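How to Work Out Which Season an Old Football Shirt Belongs To

If you have ever brought home a secondhand soccer shirt with no label and a seller who shrugged when you asked, you'll know the feeling. It's lovely, it's yours, and you have no idea when it was worn. I've been cataloging shirts for a good many years now (206 at the last update, and my hallway closet is suffering for it), and dating them is still my favorite part of the whole hobby. So put the kettle on and let's go through it slowly.

Start with the collar

People always rush to the sponsor, and I understand why, but clubs often kept the same sponsor for years on end. Collars changed much more often. Lay the shirt flat, button it if it has buttons, and note the shape, the trim and whether the inside of the neck is taped. Then do the same with the cuffs. A home shirt that looks identical in two team photos will very often have a different cuff, and that can save you an evening of squinting.

Then look at the crest

Embroidered, woven patch, rubbery print or flocked? Turn the shirt inside out and look at the back of the crest too. Write down what you find before you go searching, or you'll end up seeing what you hope to see. I once convinced myself that a perfectly ordinary Mastesthorpe away shirt was the rare cup version, all on the strength of a loose thread!

Set up your records

You can do this in a notebook, but I keep mine on the computer, with one line per shirt: club, maker, home or away, collar, cuffs, crest, sponsor, number style and my best guess at the season. Add a column for how sure you are. You'll thank yourself later when you come back to a guess and can't remember what it was based on.
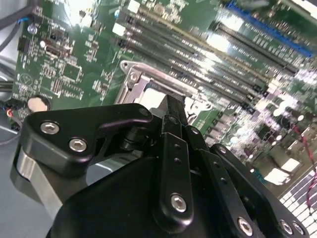
Rimkutė wrote in to say that the sleeve length should have its own column, as long-sleeved versions of the Mastesthorpe home shirt kept the old cuff for a full season after the short-sleeved ones had moved on. I went and checked mine, and so they did. Please add the column.

Check the shorts and socks

Even if you only own the shirt, find out what it was worn with. Clubs change their shorts for all sorts of clashes, and a match photo with the "wrong" shorts can pin a shirt to a single fixture. Old programs are the best place to look. December ones are especially useful, with so many games packed close together and plenty of photographs from the weeks before.

Be careful with numbers

Numbers were sometimes added years afterward by a previous owner. Feel around the edges of the digits, and compare the font with photos of the whole team. My Testar goalkeeper shirt has a 31 on the back in a style the club never used, so I date it by everything except that.

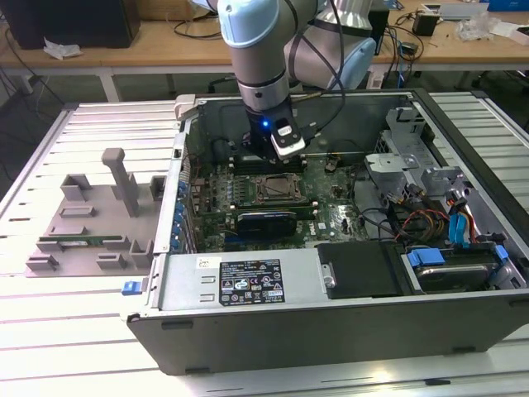 Desktop tower on its side, with the motherboard showing.

Write down your answer, in pencil

Once the collar, crest and shorts all point to the same season, fill it in. If two of them agree and the third doesn't, leave it as a range and move on to the next shirt. The Kodby shirt list, which I use for comparison, has 2,452 entries and plenty of those are still ranges, so you're in good company.

Next time I'll go through washing and storing, including what to do about that sticky feeling old sponsor prints get.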